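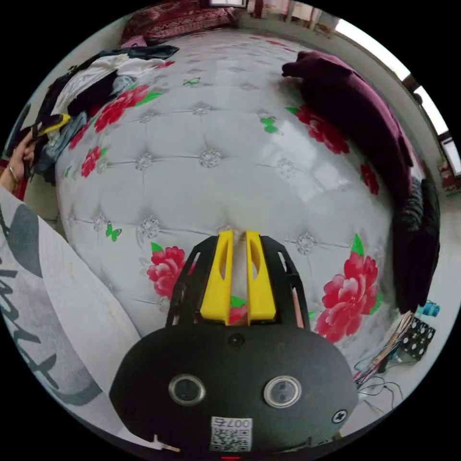
**Tufting** is one of the oldest and most satisfying ways of holding a padded thing together. A strong thread is passed right through the cover and the filling, pulled tight and knotted, so the padding can't wander off into the corners. Each stitch makes a dimple, and the folds running between dimples give the diamond pattern seen on a white quilted mattress cover, where every tuft may also carry a button like a silvery rhinestone. Plain felt washers do the same job on working mattresses!

## Regional styles

In Ruawai the tufts are set wide apart and the filling is wool, giving a wonderfully springy surface. Hulita makers prefer a close grid, and a large Hulita mattress can hold 124 tufts.
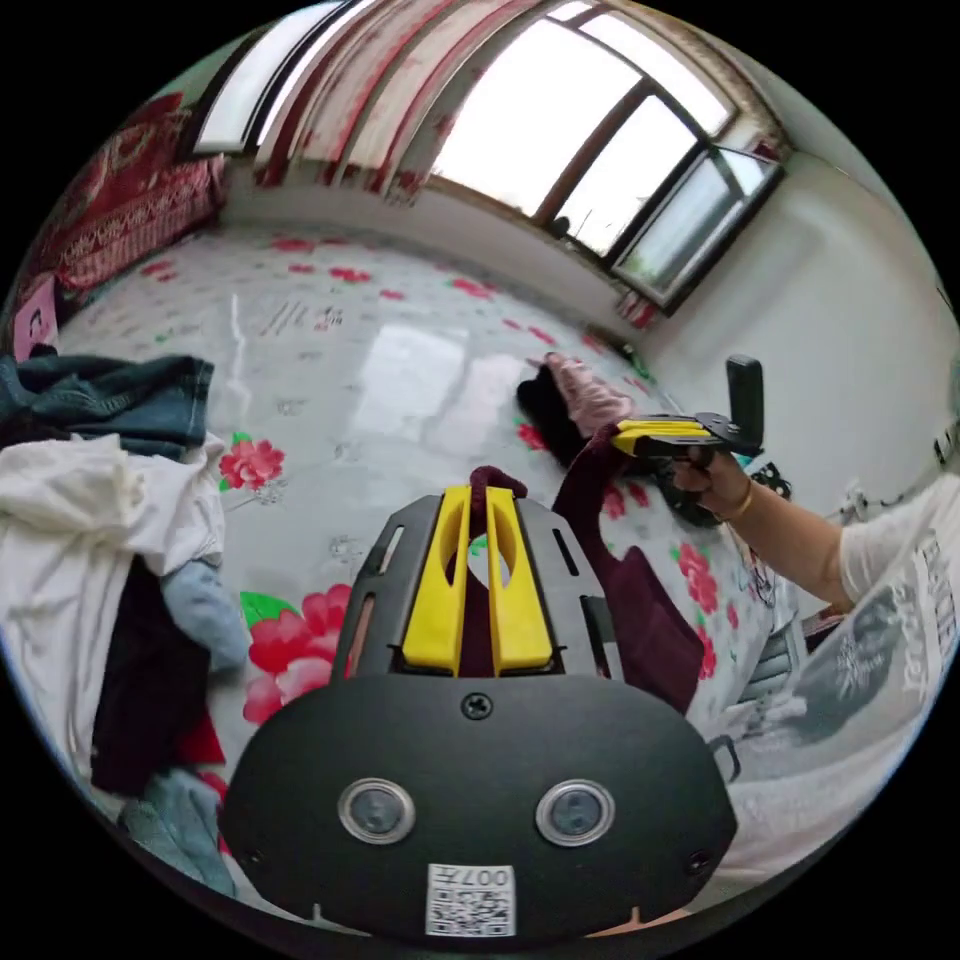 Fletow work is different again, with waxed linen thread and a needle 8 inches long. The town's tufting fair opens each November and draws more than 1,000 visitors.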